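Stellia Countertop Dishwasher: Six Months In a Very Small Kitchen

Posted 11/24/25 by Simone Nogueira

I live in a second-floor walk-up with a galley kitchen, one drawer that opens all the way, and no chance on earth of fitting a built-in dishwasher. For years I washed everything by hand and grumbled about it. Then my neighbour Réjean moved in with his partner, got a proper kitchen out of the deal, and mentioned he'd be selling his old countertop machine. I didn't buy his (it leaked) but it put the idea in my head, and I ended up ordering the Stellia from Jirnstead's online shop for $310 plus tax.

So, the size. The box says it holds 4 place settings. That's true if your plates are the flat, sensible kind. Mine are big stoneware things with a high rim that my aunt brought back from Quebec, and they hit the spray arm unless I put them along the left side on a slant. Once I figured that out I was fine, but the first week I kept hearing this awful clack-clack-clack and stopping the cycle to rearrange. Measure your plates before you order! Anything wider than a regular dinner plate is going to be a bit of a puzzle.

It cleans well, better than I expected for the price. Porridge pots are the real test in my house and it gets them done on the normal cycle if I give them a quick scrape first. Egg is hit and miss. Tomato sauce on plastic will leave that orange tint no matter what, but my old landlady's full-sized machine did the same, so I'm not holding it against this one.

The plastic cups are where I have a proper complaint. The upper rack is really just a fold-down shelf with short prongs, and light tumblers get flipped over by the spray and fill up with grey water. I tried wedging them between mugs, I tried running them with only bowls underneath, and I've now given up and do them by hand in a basin after supper. Glass ones stay put, no trouble at all.

You can fill it two ways, from the tap with the adapter or by pouring water into the top with the jug. I started with the jug because I was scared of the adapter (my faucet is older than I am) and it's a pain, you're standing there pouring for ages and it beeps at you when it's full, quite rudely. Hooked up to the tap it's a completely different appliance. The drain hose just hangs in the sink. It has a little suction cup to hold it and the suction cup is useless, so mine is held in place with a clothes peg.

Noise is okay. I can watch TV in the next room and follow what's going on, but I wouldn't run it beside somebody trying to sleep. The drying is weak. There's a fan that goes for a while after the cycle and the mugs still come out with a puddle in the bottom, so I pop the door open and leave it overnight — by breakfast everything's ready to put away.

One more thing, the manual. It's a fold-out sheet, the print is tiny, and the bit about the salt compartment contradicts the diagram beside it. I emailed Jirnstead and got a nice, clear reply the next afternoon saying to ignore the diagram. Full marks for that, though maybe just print a new sheet?

Would I buy it again? Yes, for a kitchen like mine. I've got my evenings back and my hands aren't cracked for the first time in a Canadian winter. If you have the room for anything bigger, go bigger, and if most of your cups are plastic, keep the basin.

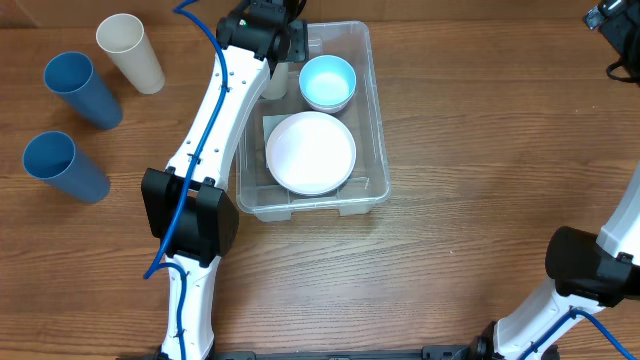 Kirsten McKinnon: I have the same Stellia and the cups drove me up the wall too. A wire cooling rack laid over top of them stopped the flipping for me, the cheap kind from the dollar store, you just have to snip a corner off so the door shuts. Did you ever get the eco cycle to dissolve a whole tablet? I've gone back to powder.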